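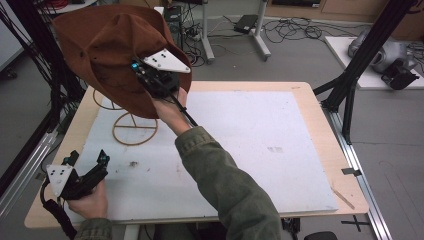

A person lifts a hat using a gripper. The white triangle with black dots helps the software keep track.

How does a robot learn to pick up a hat?

You can pick up a hat without thinking. A robot can't. It needs software, a set of instructions that runs on a computer, to tell it where to reach, when to squeeze and when to let go.

One way to make that software is to let people do the job first. The person holds a gripper in each hand and moves things the way a robot would have to. A computer saves the movements.

Finding the gripper

To a computer, a picture is just a big grid of numbers. One wide picture can be 4000 dots across and 2160 dots down. Finding a black gripper in all those numbers is hard, so people give the software a clue -- a pattern of dots it already knows. When the software spots the pattern, it works out where the gripper is and which way it is tilted.

Learning from many tries

One try is not enough. A hat can be turned left or right, or be a little closer to the edge of the table. Negin Kiani writes software for a project called Darar, and her team saved 2000 tries for one kind of hat.

Next, a program looks for what the tries have in common. It learns that when the brim is in this spot, the gripper should go to that spot. This part is called training, and it took Negin's computer 3 days.

Planning the move

Once it is trained, the software does the same few steps again and again. It looks, picks a small move, makes the move and looks again. If the hat slips, the next look shows it, and the software can pick a different move.

Words to know

Gripper: a tool that holds things, like a hand with very few fingers.
Brim: the part of a hat that sticks out around the edge.
Training: the time when a program learns from saved tries.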